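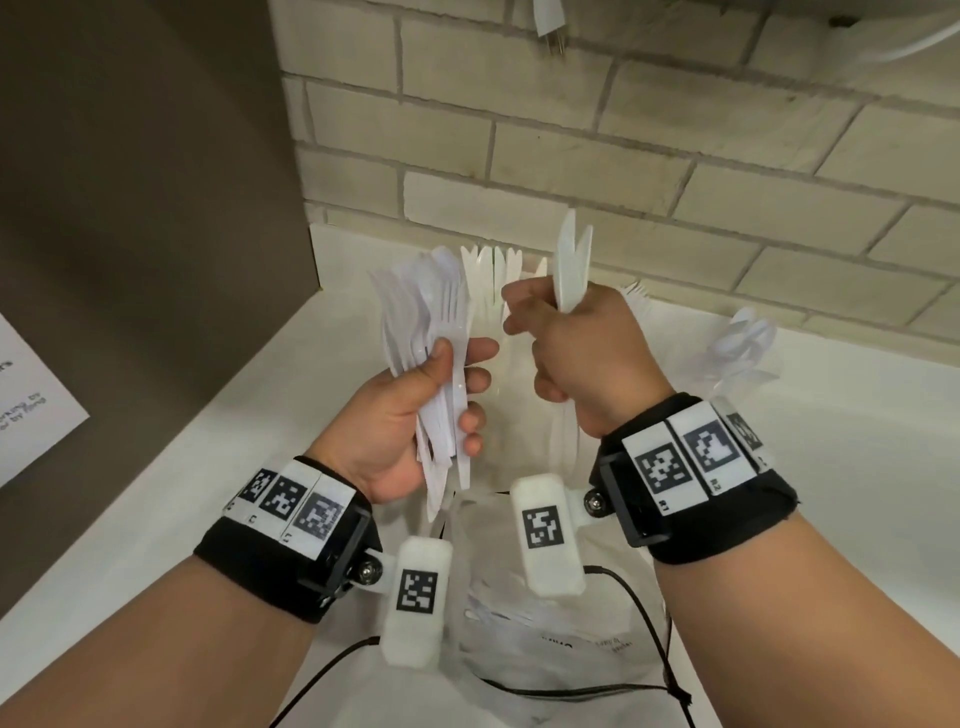 Sorting disposable cutlery by hand, both wrists tracked.

godoy-cutlery – data card

Maintainer: Marcelino Prado, Domham
Version: 2
Shares 23 | Comments 2

Summary
Hand and wrist recordings of kitchen staff sorting plastic forks, knives and spoons at the Nostberg site. 1137 episodes, collected in June. Used to train the Gremport sorting cell.

Collection
Staff work at their normal counter and normal pace. Each wrist carries a black fabric strap with square markers and a cabled module. Check strap tension at the start of each session. Episodes with a slipped strap are dropped.

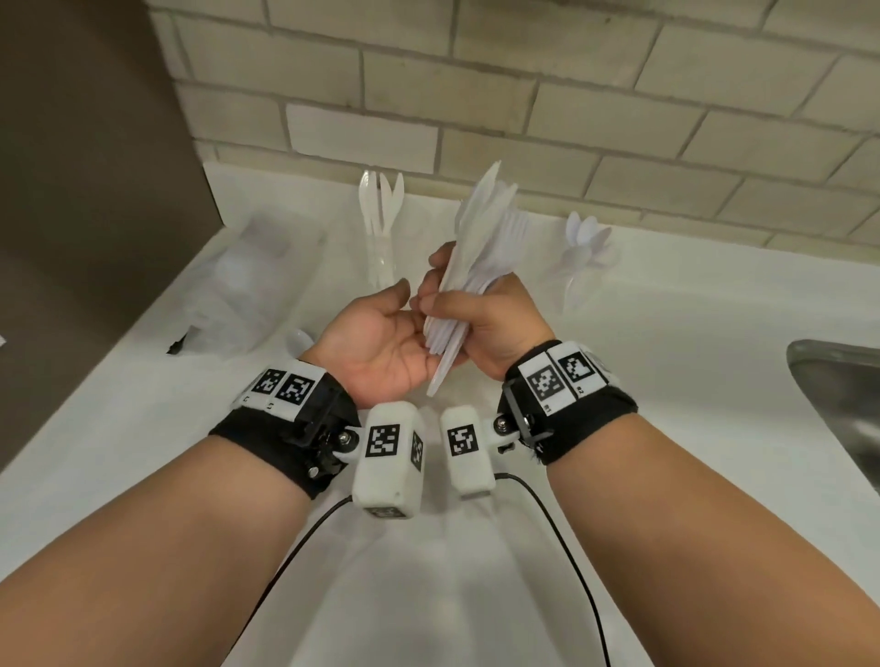 Mixed bundle in hand, spoons already standing in a clear cup.

Workplace effects
Sorting is planned to move to the cell one shift at a time. Restocking, counter cleaning and refilling stay with staff. The cell stops on tangled pieces and calls a person – this adds interruptions to the other tasks, and rosters need to allow for them. Wearing the straps is voluntary and paid as regular hours. Recordings are not to be used for rating speed or output.

Limits
- One site, white cutlery only
- Translucent blades are often missed by the segmentation step
- Left-handed sorters are underrepresented

Access
On request to the maintainer. Withdrawn episodes are removed at the next version.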